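Zasico put robots on our floor in September, and the talk since has been all about headcount. I think that's the wrong worry. We had 164 people before and we have 166 now. What changed is what they do between nine and five.

Silvana Tavares used to pack orders. Now she spends most of the day setting up for a machine, trying it and setting up again. She's paid the same as she was on the packing line, and I don't think that's fair. The skill is different and it's harder to see.
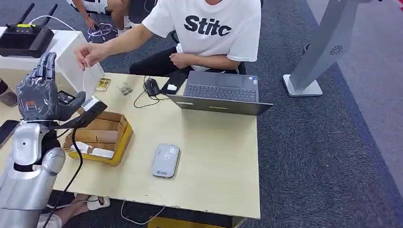
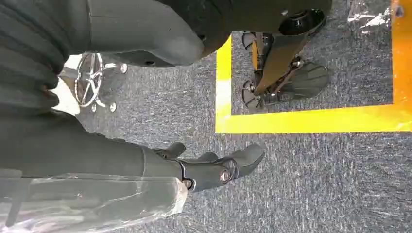 My own complaint is about space and who gets a say in it. Jomar Layug asked for a proper workbench and was told to wait for the next budget. Meanwhile there's yellow tape on the carpet, with a chair base on the floor outside it, and people learn to walk around the lot. Staff should be asked before the floor gets marked out. They have to work there all day, and most of them have sensible ideas about where the aisle should go.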